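Morneck Food Storage Containers
Section 3: Closing, Opening and Cleaning the Lid

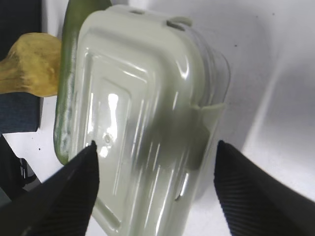

Wash the box and lid before first use. Peel off any stickers and rinse away the residue with warm water.

3.1 Closing the lid

1. Wipe the rim of the box dry. Crumbs under the lid will keep it from sitting flat.
2. Set the lid on the box with the raised panel facing up.
3. Press down on all the corners until the lid is level.
4. Fold each latch tab down against the side wall and push until it clicks.
5. Run a finger along the rim. If you feel a gap, open the latches and start again from step 2.

Note: Leave 14 mm of space at the top when storing soup or sauce. Liquids expand in the freezer.

3.2 Opening the lid

1. Put the box on a flat surface.
2. Lift each latch tab from its lower edge. Do not pull it sideways.
3. Raise one corner of the lid first, then lift off the rest.

A box straight from the freezer may be stiff. Let it stand for 5 minutes before you touch the latches - cold plastic cracks more easily.

CAUTION: Open all latches before microwaving and rest the lid loosely on top. Steam must be able to escape.

CAUTION: Do not use the box or lid in an oven or under a broiler.

3.3 Cleaning

Wash by hand or on the top rack of the dishwasher. Use a soft brush around the latches and the ridges of the rim. Scouring pads will dull the lid. Tomato and curry stains do not affect use.

Store with the lid off, or with the latches open.

Replacement lids for the 730 ml box are sold separately under the name Sindholm.

Revised August 8, 2020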